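Ticket 429 - Zuvodier drip rail, leak at first tee
Product: Zuvodier hydroponic rail kit, white pipe version
Bought from: Melberg
Status: Closed

Opened 2019-12-14

I have the Zuvodier rail set up along the wall of our utility room, fed from a tank on the floor with a Poon pump. It ran for 30 days with no trouble. Now there is water under the first tee after the pump, enough to soak a folded towel overnight. The rest of the run looks dry.

Already tried: pushed all the joints together by hand, turned the pump down to its lowest setting, wiped everything and watched it for an hour. It drips from the underside of the tee where the branch comes off. I can't tell if it is the joint or the plastic itself.

Reply from Clallulov Support

Thank you for the details. Please switch the pump off at the wall and let the rail drain back into the tank before you pull anything apart. Then take out the first tee together with its short pipe and look at three places: the inside of each socket, the end of the pipe that goes into it, and the corner where the branch meets the body. A hairline crack usually shows at the corner if you dry it and bend the branch gently.

Please also tell us how far the pipe goes into the socket. Draw a pencil line round it where it meets the fitting, pull it out and measure from the line to the end.

Customer update

Drained it and took that end of the rail down. I laid the parts out on the floor to go over them, as there is no worktop in there.

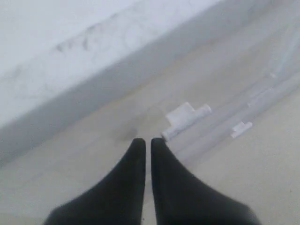
The corner of the branch is fine on the tee I was worried about. I bent it both ways and nothing opened up. The pencil line came out at 5 mm from the end of the pipe on one side, which seems very little. The other side I couldn't pull out at all, so I left it. The loose pipe end is also cut at a slant, and I think I did that one myself with a hacksaw when I shortened the run to 82 cm to miss the door.

Reply from Clallulov Support

5 mm is too shallow. The pipe should go in until it meets the stop inside the fitting. With a slanted cut, one side reaches the stop early and the other side never seals, so the joint can hold for weeks and then start to weep.

Please recut the end square. Wrap a strip of paper round the pipe with its edges lined up and cut along it. Clean off the burr inside and out, and wipe the socket with a dry cloth. Push the pipe in with a twisting movement. Do not use glue, and do not use sealant on this kit.

If recutting leaves the run short, Melberg sells the straight pipe by the length. You do not need a new tee.

Customer update

Recut it and cleaned up the end with fine sandpaper. It goes in a lot further now and takes real effort to pull out. Ran the pump on low with kitchen roll under the joint - still dry after two hours. Put it on the normal setting and left it overnight, and the paper was dry in the morning as well.

The run did come up slightly short so I moved the bracket nearest the door instead of buying more pipe. I'd like to keep this open until January in case it starts again.

Reply from Clallulov Support

That is fine, we will leave it open. Please check the same joint again after you next change the water in the tank.

Customer update

Changed the water and checked it, no drips. You can close this.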